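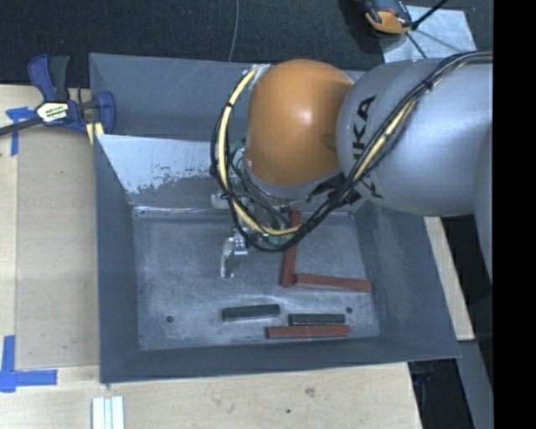

Clikeddale Council's ban on leafleting near the Clenport maternity clinic goes before a judge in the new year, and I'm very pleased to say that Flamelico will be there to argue against it. I've read the by-law more times than is good for me (two pages, and most of that is definitions!), and there's about as much in it as there is in that big metal bin – three reddish-brown bars, two dark green blocks and a lot of bare floor. What it does say is that you can't hand anyone a leaflet on pregnancy or abortion within 100 metres of the clinic door, whichever side you're on.

We've asked people to tell us what they think since the ban came in last August, and 3823 of you have signed our petition. Another 403 wrote in with your own stories, and I've been working my way through them with a lot of tea. Plenty of you don't agree with me on abortion at all, and you still want the rule gone – thank you for saying so.

The court papers were lodged on December 20, 2018. We're asking for the ban to be lifted until the full hearing, which will be open to the public. If you'd like to come along, or you're a reporter and want a copy of the claim, please get in touch with the Flamelico press desk in Clenport.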